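NUDPORT, 6/25/25 — Cirillo today adds a lime-green silicone phone case to its Humel line, priced at $32. The company makes no claim that it will change anyone's life.

Phone cases are sold on big promises: drop heights, secret materials, "military" this and that. Cirillo tested 129 cases from other makers before settling on this one and came away doubting most of what was printed on the boxes.

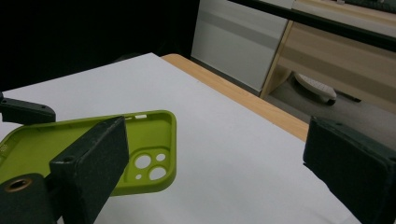

*The Humel case in lime green, inner side, with the camera cutout at right.*

"I don't believe in miracle rubber," said Gualtiero Zanetti, head of product at Cirillo. "It's a silicone case. It has a raised rim and the holes are where the phone needs them. If you throw your phone off a roof, please don't write to us."

The camera area has two large round openings and two smaller ones, with a raised border around the group. There is no drop rating on the package. Zanetti said he has yet to see one he trusts.

The case goes on sale today through Dastamov stores. Other colors may follow in December, if this one sells. Returns are accepted at any Dastamov counter with a receipt.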